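The Basket by the Door: Notes on Decluttering Advice
Speaker notes, evening session, Brundbridge library series
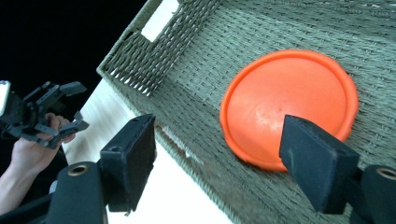 Slide 1. A woven basket with one orange disc in it.

Leave the slide up while people find seats. Start when the side door closes. Don't wait for the latecomers, they know where the chairs are.

Opening

Thank Hamish Pomare for the invitation and for moving the projector. Say what the talk is: forty minutes on storage advice, why there is so much of it, and whether any of it does what it claims. Say I have read 142 articles on tidying a house over the past winter, and that I did this on purpose. Pause. They may laugh, they may not.

Say where I stand early so people can disagree with me from the start. I think most organizing advice sells containers. I own plenty of containers. My house is the same amount of messy as it was before I owned them, with the mess now sorted by shape.

Slide 2. Title only: "A place for everything"

Ask for hands: who has bought a basket, bin or box in the past year to solve a problem? Keep your own hand up.

Then ask who remembers what the problem was.

The old saying about a place for everything is usually quoted as if it settles the matter. Look at what it assumes. It assumes the number of things holds still. In my house it does not. Things come in through the mail slot, through school bags, through relatives who are themselves decluttering and would like me to have the fondue set.

Talk about the fondue set here if the room is friendly. Two minutes at most.

Slide 3. The 142 articles

How I picked them: the first results that came up for a handful of plain searches, plus whatever my sister forwarded. This is not science and I should say so before somebody in the back row does.

What I wrote down for each one:
Does it tell you to buy something?
Does it tell you to get rid of something first?
Does it ever go back and look at the same closet later?

The first question got a yes far more often than I expected, and I expected a lot. The second got a yes most of the time, usually in one sentence near the top, before the shopping began. The third is the one I care about. I can remember very few that went back, and those were written by people with something to sell on the return visit.

Don't give percentages. I did the tallying at the kitchen table and I changed my mind about what counted as "buying something" halfway through. If asked, admit it.

Slide 4. The before and after

This is the main argument, so slow down.

A before and after pair shows two moments. The "after" is taken on the best day that closet will ever have. Nobody would judge a diet by a photograph taken on the way out of the clinic, but we will happily judge a shelving system twenty minutes after it was filled.

What I would like to see is a third photograph, from the following June. Same shelf, same angle, no warning given to the family.

Expect pushback here. Someone will say their pantry has stayed tidy for years. I believe them. Ask them who in the house puts the groceries away. My guess is that it is one person, always the same person, and that the pantry was going to be tidy with or without the matching jars.

Slide 5. The Cartwright method, as I tried it

Explain that a friend lent me the Cartwright workbook, all 150 pages of it. The idea is that you sort your belongings by how often you touch them. Things touched daily live at hand height, weekly things go above or below, and the rest goes to "deep storage," meaning the garage.

Be fair to it. The kitchen part worked. I moved the colander and I have not regretted moving the colander.

The rest went less well. The workbook asks you to log every object for two weeks. I lasted four days. By the fourth day I was avoiding the hall closet so I would not have to write anything down, and I suppose that did bring down the number of things I touched.

Deep storage also deserves a hard look. Putting a box in the garage feels like a decision. I would call it a decision put off, with a label on the lid.

Slide 6. Price of a tidy room

Hold up the Kolex catalog. Read out one line from the closet section, any line, they all sound alike. "Calm" shows up a great deal.

The quote I was given for a fitted closet was 2000 dollars. For that I would get drawers, a rail and a pull-out tray for belts. I own one belt.

Ask what else that money does. It rents a van and pays for a day of help hauling things out, with a lot left over. None of the articles put those two options side by side, at least none that I wrote down.

-- If time is short, skip to slide 8 from here. --

Slide 7. What the Wiltanance people say

Wiltanance is a neighborhood swap group, for those who don't know it. They kept a record of what came through their last swap: 536 items in, and they wrote down what happened to them. I like this group and I still have doubts.

Their claim is that swapping keeps clutter down. Their own sheet shows most people going home with something. A person who brings three things and leaves with two has come out one ahead, fine. But I have stood in that hall and watched people arrive with a tote bag and leave with a lamp and somebody else's bread machine. I was one of them. The bread machine is in deep storage.

So: good for the landfill, good for meeting the neighbors, doubtful for the closet. Let people argue about this one. Hamish runs a table there and should be given the chance to answer back.

Slide 8. What I would keep

People get annoyed if a talk is all complaint, so here is the short list of advice that held up for me. I make no promises for anyone else's house.

Empty a space before buying anything to put in it. Leave it empty for a week. Several times the need went away by itself.

Open containers get used and lidded ones get forgotten. I would not swear to this but it matches my hallway.

One catch-all per floor, and when it is full it gets tipped out on the table. Every article hates the catch-all. I have come around to it. Stuff lands somewhere when people walk in, and I would like to pick the spot.

Stop reading articles about it. I read far too many of them and could have cleaned the garage.

Slide 9. Questions

Likely ones, with what I plan to say:

"What about children's toys?" I don't know. The rotation idea, where half the toys go away for a month, sounds sensible, and every parent I have asked gave it up. Ask the room.

"Isn't a tidy house good for your mood?" Maybe. It may also be that people in a good mood tidy up. I have not seen that one pulled apart in a way I trust.

"Do you still have the fondue set?" Yes.

Finish by 8:30 so they can lock up. Chairs go back along the wall, coats are in the side room. Take the Kolex catalog home, it belongs to my sister.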